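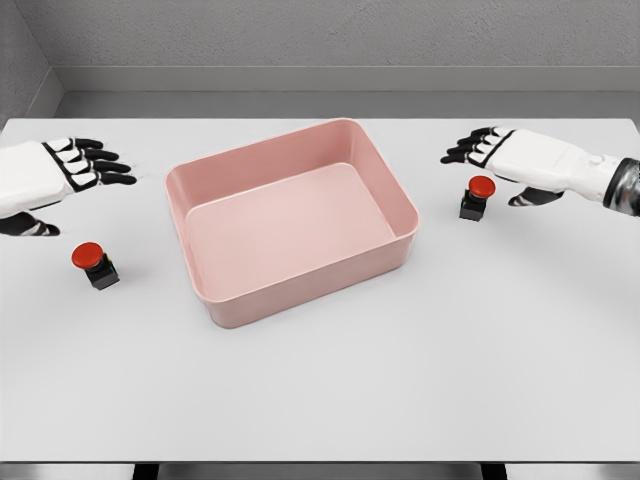

Pink tray, white table.

I've been meaning to write about the allotment for weeks and kept putting it off because the allotment itself kept getting in the way. We got the plot in the end! I was number 60 on the Edgate list when I signed up, and I'd more or less forgotten I was on it when the letter came. So now I have half a plot, a padlock code I can never remember and a very bad back.

First impressions: bindweed. So much bindweed. The chap before me had given up two summers ago and the whole far end had gone back to meadow, with a bath sunk in the middle of it. I spent the first fortnight on my knees pulling up those horrible white roots (they snap if you so much as look at them) and came home every night with soil in my ears.

Arturo Orlandini has the plot next door and has been there for years. He came over on my second visit, looked at my neat little drawing of where everything was going to go, and told me to put the beans where I'd put the shed. I was a bit put out. Then I stood there at tea time and saw the shadow from the hawthorn hedge come right across my bean patch, and I went home and rubbed it all out.

The shed is second-hand. I paid £70 for it from a man in Rustell who wanted it out of his garden by the weekend, and getting it here cost me more in favours than the shed did in money. Chaminda Jayasinghe from work lent me his van and then, being Chaminda, stayed for the whole afternoon and put the roof felt on. I owe him courgettes until the end of time. The door sticks and there's a gap under one side where the mice will get in, but I can sit in it when it rains and have a flask, and that was really all I wanted.

So what's in? Potatoes, two rows, a bit late. Broad beans, which I started on the bathroom windowsill in loo roll tubes, and which have gone mad since they went out. Onions from sets. Some rhubarb I inherited and am not allowed to pick this year, according to everyone who walks past. I've sown carrots twice now. The first lot never showed their faces, and I'm blaming the clay.

The tomatoes are still at home. It's 11 May 2024 as I write this and the nights are still a bit chilly for my liking, so they go out on the patio every morning and come back in every evening, like a very dull pet. My mum says to wait another week or two. Last year I didn't wait and lost the lot, and had to go and buy plants at the garden centre with my tail between my legs.

Water is the other thing. The tap is at the gate, 185 steps from my beans (yes, I paced it, I was cross at the time), and by the fourth can you start to think hard about how much a lettuce costs in the shops. I'm going to put a water butt on the side of the shed as soon as I've sorted out some guttering – if anyone has any going spare, please shout.

Next job is the bath. Arturo wants me to make it into a pond for the frogs, and I'm coming round to the idea. I've got to dig round it first to see if it's cracked, so that's tomorrow gone.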